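I have been meaning to write up the gripper comparison since November, and every time I sat down to do it I ended up back at the bench, so please forgive the length of this (and the lack of a proper chart, which is coming, I promise!).

The two I've been going back and forth between are the Sketura and the Pillora, both hand-held, both the kind you squeeze while you go through a chore the way you'd like an arm to do it someday. My chore is clothes. I've now logged 336 grabs between them, nearly all on shirts and pajamas, and I've come away with more respect for anybody who folds laundry for a living.

Cloth is such a funny thing to pick up. A mug stays a mug, but a sleeve will double under itself and suddenly you have two layers in the fingers when you wanted one. I've gotten into the habit of going in low and slow, closing on a small fold, and only then thinking about the lift. Kids' clothes with a big print on them turn out to be my favorite test pieces, for the simple reason that I can look back later and tell front from back.

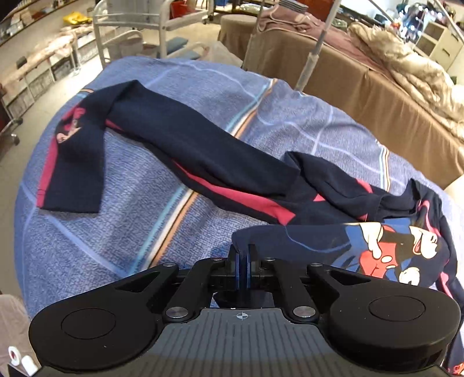
Mickey on navy, pinched in a small fold. 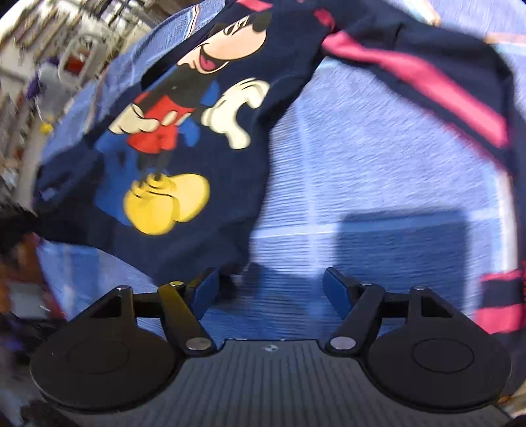
Cameron Skinner wrote in after my last post to say that I was worrying too much about grip force, and that with the Ronoton the bigger gain had come from slowing down the last inch before closing. Softer tips helped a little, slower hands helped a lot. I tried it for an evening and I think that's right, at least for knits. Denim I'm less sure of, and I'd love to hear from anyone who has worked with it.

Next up is the Mackay controller, which has been sitting in its box for 2 weeks while I look for the right cable.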